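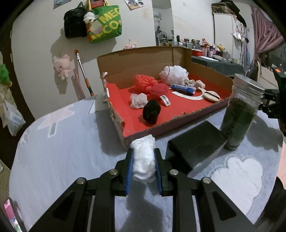 Re: Keeping a habit going past the first month

On the Prakelby self-improvement list, Ó Briain wrote:
> I've tried morning pages 3 times now and always stop once the
> new notebook feeling wears off. Does anyone have a way of
> getting through the dull middle bit? I don't want another app.

Oh, I know the dull middle bit so well! I'm on page 186 of mine as I write this, and I gave up on two earlier notebooks before it, so please don't lose heart.

What changed things for me was making the promise smaller. I used to insist on three full pages before breakfast, and on a bad morning I'd skip the lot and then feel rotten until lunch. Now the promise is two lines. Most days I run on well past that (yesterday I filled a page and a half about my old job at Erow, of all things), but two lines counts, and I've stopped arguing with myself about it.

The other thing I'd try is reading back. I left it until page 146 and wish I'd started sooner -- there were worries in there from January that I'd completely forgotten having, and one daft idea about evening classes that I've since signed up for!

I don't bother with dates or a streak. If I miss a morning I write in the evening, or I don't, and the notebook is still there the next day. A cheap one helps too. My first was so handsome I was frightened of spoiling it.

Would you like to swap a quick note off-list when you start the next one? Only "done" or "not done", no need to share what's in it. I'd love the company -- I'm about to start a new notebook myself.

Alex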